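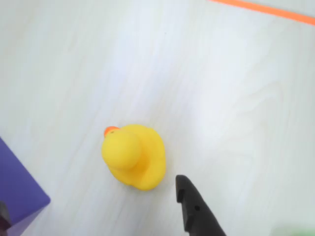
Duck task, view from above, gripper finger near the duck and purple box at lower left.

Demonstration Collection – Working Meeting Minutes
Date: 1/16/22
Sites on the call: Billero, Tavska

1. Previous minutes
Accepted with one correction. The Tavska total in item 4 should read 267 episodes.

2. Episode count
The duck task stands at 551 episodes across both sites. Of these, 93 are flagged for review. Most flags are for late starts, where the operator began recording after the arm was already moving. Billero asked that late starts be trimmed and kept. Tavska prefers to drop them. Agreed to drop them for this release and keep the raw files.

3. Start positions
Billero plotted the duck's position at the first step of each episode. Coverage is thin on the right half of the table and close to the orange stripe. Operators have been placing the duck near the middle by habit. From the next session, start positions will be drawn from the printed list. Heading of the beak is to be varied as well – the list has a column for it that has been left blank.

4. Box placement
Discussion of whether the purple box should stay fixed. The current policy, trained on the Gamus pipeline, reaches for the lower left corner even when the box has been moved. Agreed to collect 200 further episodes with the box in other positions. Split between sites to be settled by message.

5. Camera exposure
White tabletop is washing out in the upper part of the overhead view. Duck remains easy to separate from the background. Tavska will lower exposure one step and send a short test set before any change is made at Billero.

6. Labels
The Geraghty labeling tool still writes "grasp" and "pick" as separate classes. Merge to "pick". Failed grasps keep their own label and stay in the set. Instruction text to be lower case with no final period.

7. Actions
Billero: rerun coverage plot, load position list on both stations.
Tavska: exposure test set, remove late starts.
Both: review remaining flagged episodes.

Item on storage held over to the next meeting.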